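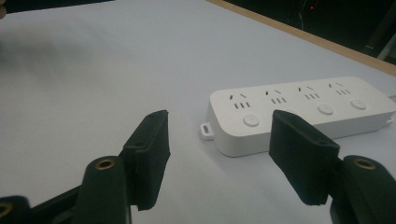

I spent most of the holidays at my desk, which sounds sadder than it was. The house was quiet, there was still half a tin of ginger cookies, and I had promised myself since August that I would do something about the cords.

If you have visited me you know the cords. They lived behind the desk in a sort of nest, and every time I vacuumed I would push the nozzle up to the edge of it, lose my nerve and back away. In there were the lamp, the monitor, the printer I use when somebody wants a return label, the radio, the charger for the old phone, the charger for the newer phone, and one long gray cord that I had been stepping over for years on the assumption that it was important. (More about the gray cord further down.)

So one morning I took everything off the desk. I mean everything, the pencil cup too, and the little dish with the foreign coins in it. I washed the top with warm water and a drop of dish soap and dried it with an old pillowcase, and then I stood there admiring it with my coffee for longer than I should admit. It is a white top, and I had forgotten that. Over the past few years it had turned into a kind of paper-colored landscape with a mug ring on it, and now it was a desk again.

Then I put the new power strip down on it, all by itself, and had a good look before it disappeared into the dark for the rest of its life.

I chose a white one to go with the desk. It has four outlets in a row along the top and round white push buttons beneath them along one edge, and at the end there is a little tab with an oval hole, so you can hang the whole thing on a screw. I had never in my life cared about a tab. The old strip didn't have one, and the old strip spent eleven years on the floor collecting cat hair from a cat who has since moved to my sister's. A hole for a screw meant that this one could go up under the desk, off the floor, and the vacuum could go wherever it pleased.

I did do some reading before I bought it, probably too much. My neighbor Borghild Sundqvist, who is the handiest person on our stairs, told me to stop reading and go and hold one in my hands, and she was right. I went down to Fagerlund, the hardware store by the bus station, where they keep the extension cords on the back wall past the paint. I must have stood there for half an hour. Some of the strips were so narrow between outlets that one fat charger would have eaten two places. One had a light so blue and so bright that I could have read by it. I wanted something plain, and plain is what I came home with, along with a packet of screws, a roll of hook-and-loop tape and a bag of birdseed I hadn't planned on.

Before fastening anything I made a list, on paper, of what really needed to be plugged in. I recommend this part to anybody, even if you never get as far as the screws. I had seven things in the old nest and I use four of them in a normal week. The lamp, the monitor, the radio, the phone. The printer gets plugged in when I need a return label and unplugged again when I've finished swearing at it. The charger for the old phone went into the box for the electronics drop-off, together with the old phone, after I had spent a pleasant hour looking at pictures of people's babies who are now in middle school.

And the gray cord? I followed it with my hand all the way along the baseboard, behind the bookcase (which I had to empty, two shelves of it, because of course I did) and around the corner, and at the end of it was nothing. It was an extension cord with nothing plugged into it. I think it once ran to the Christmas star in the window. I sat on the floor among the books and laughed out loud, and then I wound it up and put it in the closet with a label on it. I label things now. I am that person.

The screws took me most of an afternoon, though I am not going to pretend it was a hard job. The desk is a Joretti, the plain one with the square legs, bought secondhand from a couple who were moving abroad, and its top is thicker than it looks, but I was still terrified of coming up through the surface with a screw. Borghild lent me her drill and showed me her trick, where you wrap a bit of masking tape around the bit at the depth you want and stop when the tape touches the wood. I held the screw against the side of the desktop first and marked the tape from that, and left plenty to spare. I drilled lying on my back on a yoga mat with a flashlight in my mouth, and got sawdust in both ears.

One tab takes one screw, and that is fine on a wall, where the strip can simply hang. Under a desk it wants to droop at the other end. My first attempt held for as long as it took me to crawl out and stand up. After that I added two loops of hook-and-loop tape, each one held to the underside with its own short screw and washer, and the strip has stayed put ever since. I can undo the loops with one hand and take the whole thing down if I want to clean it. I put it toward the back but on the left, where my hand goes on its own, with the buttons facing me so that I can find them by feel.

Plugging in went quickly. I gave the lamp the place nearest to me and the phone charger the one at the far end, and the monitor and the radio share the middle. Each cord got a tag, a strip of masking tape folded over on itself with the name written in pencil. I had looked at proper cable tags from a company called Cundisari, very pretty, in six colors, and then I looked at the price and got out the masking tape. They look a bit homemade. So does the rest of the room.

The cords were all much too long for where they were going. I made each one into a loose figure eight and tied it with a scrap of the same tape, not tight, and tucked the bundles into a shallow basket that I screwed up beside the strip. The basket used to hold onions. Borghild came in to collect her drill, got down on her knees in her good trousers to inspect, gave the basket a shake, and said it would do. From her that is practically a parade!

I should say a word about what I don't plug in there, as two people asked me when I mentioned this project in my last post. The little heater stays out of it. It goes straight into the wall outlet by the door, and only while I am in the room, and it is the same with the kettle on the days when I drag the kettle in here. My father was strict about heaters and power strips, and I have kept that up even in apartments where it meant moving all the furniture. And I don't plug one strip into another either. If four outlets turn out to be too few I will have to own less.

Once the floor was clear I could see what had been happening down there. I found three pencils, a button from my green coat (the coat has been gone two winters), a library card, and a receipt from the café at Estness where we had waffles the summer it rained. I kept the receipt. It is in the desk drawer, which was the next thing I tidied, because that is how these things go — you begin with a power strip and by supper you are sorting rubber bands.

The drawer deserves its own post and will probably get one. For now I will only say that I owned 183 paper clips. I know this because I was listening to a long radio play and counting them kept my hands busy. I gave a good half of them to the school downstairs in an envelope, and the rest live in the dish that had the foreign coins. The coins are in a jam jar, waiting for me to have an idea.

What went back on top of the desk was the lamp, the monitor, the radio, the pencil cup with fewer pencils, and one plant, the small one with the striped leaves that had been sulking in the kitchen. I moved the lamp to the left side after years of having it on the right, and now my hand doesn't throw a shadow over what I am writing. I can't think why I never tried it before. I suppose the cord didn't reach.

It has been a little over a week now and I still bend down to look under there in the mornings. I did the vacuuming yesterday, all the way to the wall, in one go. My sister says I should come and do hers next, and I might, if she gives me lunch and lets me see the cat. Her television corner is much worse than mine ever was, with a fish tank in the middle of it, and I have already told her that I am not touching anything to do with the fish.

If you have a good way of dealing with those chargers that are as wide as a bar of soap, please leave it in the comments. Mine just fits at the end of the row, but I have my eye on a new desk lamp and I have a feeling it comes with another one.

Posted 13 January 2023 in Home, Small repairs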